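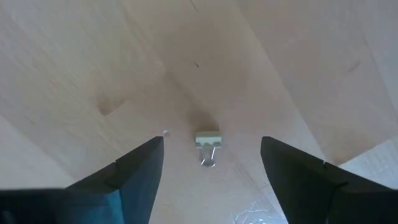 EFFIONG HOUSE SHARED WORKROOM
Minutes of the Users' Meeting

Held on August 12, 2023 in the ground floor meeting room

Present: representatives of the four user groups and the building office. Apologies were received from the Bolari tenants.

1. Minutes of the previous meeting

The minutes of the July meeting were agreed as a correct record, subject to one amendment. Under item 5, "stationery cupboard" should read "stationery drawer". The cupboard is kept locked and belongs to the building office.

2. Matters arising

2.1 The key to the side entrance has been recut and now turns. The old key is to be handed back to the office.

2.2 The request for a second coat rail remains with the landlord. No reply had been received at the time of the meeting.

2.3 The notice about food on the tabletops has been put up again at eye level. It was noted that crumbs had been found on two further occasions.

3. Tabletops

3.1 The meeting considered the condition of the light wooden tabletops. Scuffs were noted. It was agreed that these did not at present affect the use of the tables, and that sanding should not be considered before the end of the financial year.

3.2 A quotation had been received from Gavo for refinishing, in the sum of £800. Members felt this to be high for the work described. The office was asked to find out whether the price included moving the tables and whether the work could be done outside normal hours.

3.3 Users were reminded that cups should stand on a mat and that adhesive tape should be lifted from the surface at the end of each session. Scouring pads must not be used. A damp cloth is sufficient.

3.4 One group asked whether a clear protective sheet might be laid over the tables. Others were against this on the grounds that sheets slide and gather dust underneath. The proposal was not carried.

4. Desk stationery

4.1 It was reported that small items continue to be left out on the tables when people go home, binder clips in particular. Clips are to be returned to the drawer and not left on the wood.
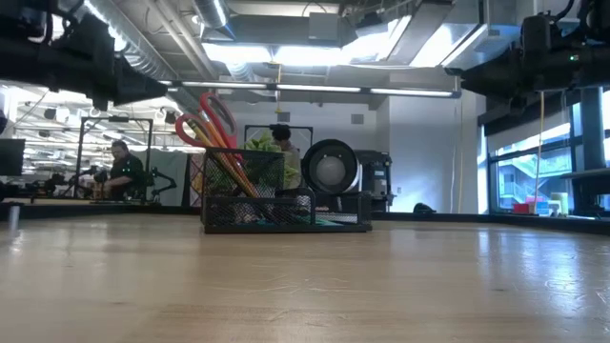 4.2 The black wire-mesh organiser was agreed to be the proper place for the scissors and the yellow pencils. The meeting asked that the organiser be kept on the table, where everyone can reach it, and that it should not be carried off to individual workstations.

4.3 Scissors. The pair with the red and orange handles is for general use with paper and card. A member asked that it should not be used for cutting cable ties. This was agreed, and the office will buy a separate cutter for that purpose.

4.4 Pencils. The meeting approved the purchase of a further 20 pencils from Bavetti, to be charged to the common fund. Pencils too short to sharpen should be thrown away and not put back with the others.

4.5 Greenery. There was some discussion of the leafy sprig kept in the organiser. One representative considered that the organiser should hold stationery only. The majority were content for it to stay, provided that it did not get in the way of anyone reaching for the scissors. No action.

4.6 The lower tray of the organiser is to be cleared out once a month. Any item without an evident use will be placed in the lost property box and disposed of after 2 weeks.

5. Paper supplies

5.1 The office reported that 1000 sheets of plain paper had been delivered and put on the shelf beside the door. Groups were asked to open one packet at a time.

5.2 Coloured card will in future be ordered only on request. A request sheet will be pinned inside the cupboard door by the office.

6. Lighting

6.1 One group raised the matter of reflections from the overhead lighting on the tabletops, which some users find tiring when reading. The office will ask the landlord whether the lights can be dimmed in sections.

7. Any other business

7.1 It was asked whether the workroom might be booked for half sessions. Deferred to the next meeting so that Bolari could comment.

7.2 The broom has been missing from its hook. Anyone who has borrowed it was asked to return it.

Actions

Office: query Gavo quotation (3.2); buy cutter (4.3); order pencils (4.4); pin up request sheet (5.2); write to landlord on lighting (6.1) and coat rail (2.2).
All groups: clear tables at end of session (3.3, 4.1).

The date of the next meeting will be circulated by the office.

Contact the building office | © Effiong House | Back to top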